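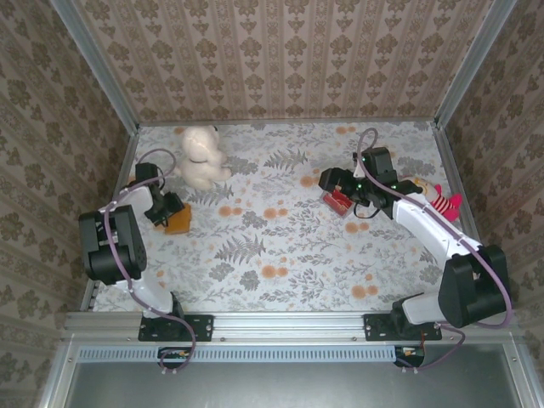 Toys, wallpaper and the great playroom floor saga

Jul 24, 2026

I have been promising a playroom update for so long that my sister has stopped asking, so let's get on with it. Grab a coffee, because I have a lot of feelings about wallpaper.

When we moved into the house on Gresside Lane, the little room behind the kitchen was painted the color of canned peas. The sellers had used it for storing paint cans and one very sad exercise bike, and for the first year we used it for pretty much the same thing (minus the bike, plus a crib we kept meaning to give away). Then the kids got bigger, the toys got bigger, and my living room rug disappeared under a layer of blocks. Something had to give.

I wanted wallpaper. My husband wanted paint, mainly because he has hung wallpaper before and I haven't. We went back and forth for two weeks and then I found a pattern I loved so much that I ordered it while he was mowing the lawn. It's brown and beige, with floral medallions running up it in vertical bands and skinny little ornamental stripes in between, and I know, I KNOW, brown in a kids' room. My mother said it looked like a hotel. But every playroom I saw online was gray and white with one mustard cushion, and I grew up in a house with brown flowered walls and I was very happy there!

I will say this about stripes: they will show you exactly how crooked your house is. We started in the left corner with a plumb line and everything was beautiful, and by the time we got across to the doorway the pattern was off by the width of my thumb. We ended up hiding the bad seam behind the door, where it can be admired by whoever gets stuck in there during hide and seek. The whole job came to $312 with the paste and the brushes, and one extra roll I bought in a panic and can't return. If anybody needs a roll of brown flowers, call me.

Now, the floor. The boards in there are old and splintery and I wasn't about to pay to have them redone for people who eat crackers lying down. Our neighbor Genowefa Stępień, who raised four boys and has seen everything, told me to forget about rugs and put down a printed sheet, something smooth that a doll can be dragged across and a crumb can be wiped off. She was right and I'm a little annoyed about how right she was. I picked a white one with gray ferns and leafy sprigs all over it and these little orange dots that turn up in pairs. Yes, white. I stood in the aisle with it for ages. But the print is busy enough that it hides a multitude of sins, and the orange is what makes it work with the brown walls. Without the orange I think it would be two patterns having an argument.

My daughter decided on day one that the orange dots are clementines. She feeds them to people. You can't walk through without being handed a clementine.

Okay, toys. I had a big clear-out in the spring and I'm still recovering. Here's how I went about it, in case you're staring down the same mountain.

I pulled every single toy out of every single bin and put it all on the floor. Do this on a day when the kids are somewhere else. Mine were at Kumon and then at Grandma's, and I needed every minute. Then I sorted by kind and didn't let myself think about who gave us what. Plush toys in one heap, dolls in another, blocks, cars, things with wheels that aren't cars, and the horrible heap of pieces that belong to something. I filled 16 bags for the thrift store and the school sale. My husband came in at one point, looked around, and backed out again.

The plush toys were the hardest. They don't take up much room one at a time and they all have faces. What worked for us was one basket, and whatever fits in the basket stays. The kids picked. They were much tougher than I was, and I did sneak one rabbit into my closet, where he's doing fine.

Blocks get to stay forever. They are the only thing both kids play with at the same time without yelling, and I love how they look just lying around. I'm weirdly soft on the orange ones.

Small stuff goes in clear containers, and this is my one real piece of advice, so if you've been skimming, stop here. Clear! I had gorgeous lidded boxes before, with labels I'd written in my good handwriting, and my kids can't read. They'd dump all six to find one red thing. Now they can see the red thing through the side and they go get it. I bought a stack from Fenex when the store was closing out its old line, and I should have bought double. The lids do crack if you stand on them. Ask me how I know.

Dolls have no system. I tried a shelf, I tried a little hammock, I tried a drawer with dividers. The dolls end up on the floor wherever the last story finished, and these days I step over them. I've decided that a doll on the floor means somebody is in the middle of something.

We do a tidy before dinner, which takes as long as it takes me to boil pasta. Four or five toys can stay out if they're "in use." That rule was invented by my older one, who will make a fine lawyer. Everything else goes back in its basket or its box, I run a damp cloth over the ferns and clementines, and that's it until morning.

Still to do: the ceiling light (ugly, buzzing), a curtain for the window, and some kind of low bench along one side so that grown-ups have somewhere to sit. There's a carpenter in town, Ziółkowski, who made Genowefa's kitchen bench, and he says he can fit us in at the end of August if I send him measurements. I've measured the wall three times now and have three different numbers, so I guess that's what I'm doing this weekend.

If you've found a way to store doll shoes, please leave it in the comments. I have 67 of them, which is an odd number, and yes, I've looked under the couch.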